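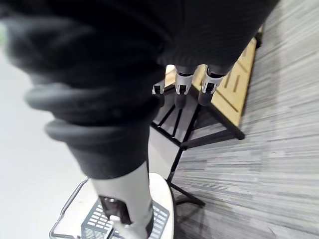

**Issue 213 | July**

## The reading room has its carpet

Dear members,

After three weeks of closed doors, the reading room on the second floor is open again. We thank you for your patience, and also for the many messages, even the angry ones about the noise of the drill.

The old carpet was older than most of our staff. We received 1,974 votes in the color survey, and the gray won before the green by a small difference. I voted for the green, but I accept it. The new carpet comes in tiles from Rondinel, so if one gets a coffee on it, we can change this tile only.
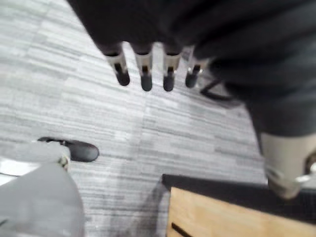
*The new gray carpet, seen from close.*

Some practical points. The newspapers are now beside the window and the dictionaries went to the back wall. The two long tables from Histell will arrive later than promised. Until then please use the small tables, and do not carry chairs from the Yeh Room, where the language circle meets at 5 p.m. and always needs all of them.

The shelves for local history are still half empty. We have 1,000 books in boxes and every one needs a new label before it can go back. If you look for a certain title, ask at the desk and we will try to find its box. Last month we found a cookbook for a reader in the very last one, under the atlases.
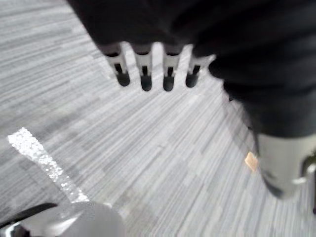
*Photos: Podideo*

For the first week there can be a light smell of glue. The windows will stay open in the morning, so bring a sweater if you come early. Drinks with a lid are allowed, as before. Soup is not allowed, also as before.

Requests for the autumn book list are accepted at the desk until the end of July.

Eusebio Inga
Reading room desk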